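A Morning at the Brana Towel Works
Trip notes, March
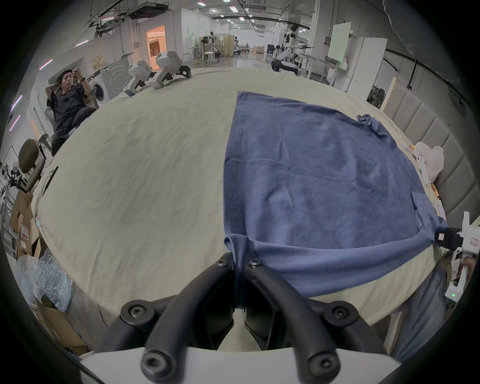 A blue cotton towel on the cloth-covered table in the folding room.

We reached Brana a little after 8 in the morning. Xuelian Lu met us at the gate and took our group through the weaving shed first, where it was too loud to talk. The company makes bath and hand towels for hotels, plus a small line called Listo that is sold in its own shop. Output on the day before our visit was 1,455 pieces, according to the board by the door.

The folding room is on the second floor and much quieter. Towels are laid flat on a large table covered in cream cloth, and the corners are pulled out before anything is folded. The dusty blue is one of the Listo colors. It has a stitched hem along the side and a softer feel than I expected from a plain cotton towel.

There is a front-loading washing machine in the same room. Xuelian told us that samples from each batch are washed at 40 degrees and measured again – anything that shrinks too much goes back to the weaving shed with a note. Farzana Kanagaratnam asked whether the blue fades, and was told it does a little in the first few washes.

The shop is next to the parking lot. Seconds are sold by weight and the choice was better in hand towels than in bath sheets. Haoran Tang bought two for his mother. Cards are accepted, but the machine was down when we went, so bring cash. The bus back to town stops 100 yards from the gate.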